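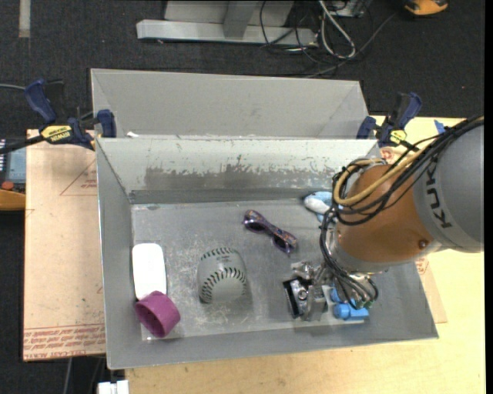 Front bin, KUKA arm working, ball / cup / sunglasses set.

Grasping group, weekly minutes, June
Start 2:10 pm
Present: Eugeniusz Witkowska (chair), Ivars Petrauskas, Nafula Simiyu, Jaime Vilela. Adhiambo Odera by phone, joined from item 2.
Notes: Jaime

1. Last week's actions
Ivars – clamp check on both bins, done. Nafula – relabel of the Kesov set, half done, carries over. Eugeniusz still owes everyone the draft intro. He knows.

2. Results so far
Nafula went through the numbers. Training set is now 3109 grasp attempts, all self-labeled (gripper closed on something at the end of the lift, yes/no). Held-out run was 600 attempts, same bins, objects the network hasn't seen. New method (Brurnis) picks the first grasp right more often than the baseline, gap is clear on the hard objects and close to nothing on easy ones. Adhiambo asked if the gap holds when you drop the single-object trials. Nafula hasn't split it that way. Will do.

Ivars: baseline was run with the old gripper speed, so not a fair comparison. Long discussion. Agreed to rerun the baseline, all 600, before anybody writes a number in the paper. Eugeniusz not happy about the time but agreed.

3. Failure types
Jaime sorted 40 failed grasps by hand. Mostly three kinds:
– ball: fingers close too high and it rolls out
– sunglasses: depth is noisy around the lenses, the grasp gets planned a bit under the real surface
– anything lying against a wall, arm stops short becuase of the collision margin

Adhiambo thinks the wall one is a planner problem and shouldn't count against the network. Nafula disagrees, network should learn not to pick those. Not settled. For now report both, with and without wall cases.

Question from Eugeniusz on whether the scraped back wall messes up the segmentation. Jaime says he saw false object masks there on a few trials but hasn't counted. Cheap test: run the segmenter on empty-bin images only.

4. Moving objects between bins
Current protocol is pick from one, drop in the other, swap when empty. Ivars wants to change to random drop in the same bin, fewer resets. Nafula worried the objects end up bunched in one corner. Try it for one session, compare object positions after.

5. Paper
Target still the Hustitz workshop. Adhiambo writes related work, Nafula methods and results. Ablation without wrist rotation stays in – that is the 1544 subset. Title not agreed, skip.

6. AOB
Mwakalinga want to see the data format before they commit to sharing theirs. Eugeniusz to send the readme, not the data.

Actions
Nafula – split results single / multi object, finish relabel
Ivars – rerun baseline at new speed, one session of same-bin drop
Jaime – empty-bin segmenter test, margin down for wall objects and see waht happens
Adhiambo – related work, first pass
Eugeniusz – intro (again), readme to Mwakalinga

Closed 3:25 pm. Next one same time, same room.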